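Checkerboard (pattern)

I've been collecting notes on the checkerboard for years, so consider this my entry on it: squares of two colors, taking turns, in rows and columns. Simple as that! Black and white is the pair everybody thinks of first.

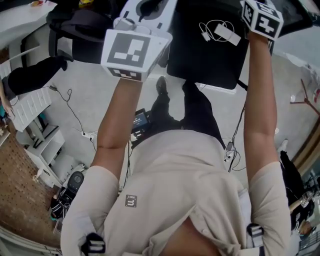

Name

Americans mostly say checkerboard, the British say chequerboard, and people who sew often just say "check" (which drives me a little crazy, because gingham is also a check and gingham has a third, in-between shade where the stripes cross). The word goes back through Old French to the chessboard, and so does "exchequer," the old English money office, where they counted on a table covered with a checked cloth. I love that one and bring it up at dinner far too often.

On floors

This is where I came in. My first apartment had a black and white kitchen floor, laid on the diagonal, and I spent a whole March on my knees replacing the cracked tiles. Laying it on the diagonal makes a narrow room feel wider, though you waste more tile at the walls, and you really do want to start from the center and work out. Graziella Marchetti, who taught me to cut tile, always bought 10 extra for a small kitchen. I bought two. I went back to the store twice.

Marble versions are much older and show up in plenty of Dutch paintings of the 1600s, where the painters were clearly having fun with the perspective. Some of those floors were probably grander than the real houses had.

On game boards

The usual board is eight by eight, 64 squares, and it works for both chess and American checkers. International draughts uses a ten by ten board, and there's a Canadian version on twelve by twelve that I have tried once and lost badly. For chess, each player should have a light square at the right-hand corner. Movies get this wrong all the time, and yes, I pause them to check.

In weaving and knitting

Basket weave gives you a soft sort of checkerboard without any change of color, just from the way the threads go over and under in blocks. Knitters get the same thing by switching between knit and purl every few stitches. My friend Hryhorii Maksymiv made a blanket this way with 3,532 blocks in it (he kept a tally on the back of an envelope, which I have seen), and it lies beautifully flat because the two stitches pull against each other.

See also: gingham, houndstooth, harlequin, parquet

Filed under: Patterns | Tiles and Floors | Board Games

Contact | © 2022 Grimska Pattern Notes | Back to top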